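The owner of the Skultdale Laundromat would like it known that she never wanted to run a lending library. She wanted people to stop reading the detergent labels aloud.

"It started with 14 paperbacks and a milk crate," she says, folding someone else's towels. "Now I get requests. A man asked me for the Cudbridge bus timetable in large print."

The crate became a shelf, and the shelf became a wall. At last count, done by a regular with a slow dryer, the place held 2187 books, most of them thrillers with the final chapter intact. Borrowing is free. Returning is encouraged, in handwriting that gets firmer every April. 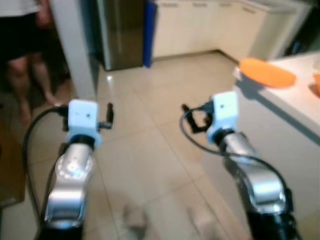
Romance moves fastest, she reports, and cookbooks barely move at all. She blames the cookbooks. "Every one of them assumes you own a marble counter and a copper pot. Show me a book for a person with a beige tile floor and twenty minutes." The closest she has come is a spiral-bound thing called Siriwan, 6 recipes long, which has been borrowed by the same household four times and always comes back smelling of garlic.

There are rules. No encyclopedias, after the incident with the bottom shelf. No books that have been through the wash, though she makes an exception for poetry -- "it dries thinner, and people like that."

Has she been tempted to go digital? A company named Flatevus once offered her a checkout system with a monthly fee and a little screen.

"I asked what it did when somebody kept a book," she says. "They said it would send a reminder. I already send a reminder. I look at them."

She goes back to the towels. Dryer four has stopped, and whoever owns the socks in it is on chapter nine.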